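Surkero Robotics
@surkero_builds
Aug 4, 2024

1/ Hand build update from the Clernow shared shop. We've been at this since November and the arm finally holds a position without drifting. Notes for anyone doing something similar.

2/ The hand has four fingers in a row plus a thumb. Getting the finger joints to line up took longer than the rest of the arm put together. I remade the knuckle brackets twice. The first set had too much side play and the fingers crossed when they closed.

3/ Parts cost so far is $748, not counting the arm, which I bought used. Most of that went to motors. The brackets were cheap once I stopped ordering the wrong pin size.

4/ The cover over the palm and back keeps lint out of the linkages. Easy to take off, annoying to put back on. If you make one, leave more slack at the wrist than you think you need.

5/ Firmware is on version 13. The big change is a slow approach. The hand drops at normal speed, then creeps the last bit before contact. Before that it hit the work surface hard enough to bend a linkage.

6/ I ran over 100 open and close cycles last night with the new settings. One finger lagged near the end. I think it's the cable tension on that side, so I'll redo that first.

7/ Wrist camera is mounted and streaming. The angle covers the knuckles, the fingertips and part of the wrist, good enough for checking alignment. 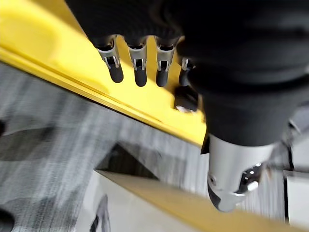
Wrist cam view, fingertips just above the yellow surface.

8/ Motion blur on the floor is bad whenever the arm moves. Going to try a shorter exposure and a brighter lamp over the bench.

9/ Next is the thumb. It still needs a stiffer mount. Bracket drawings go up in the Flelham folder once I fix the hole spacing.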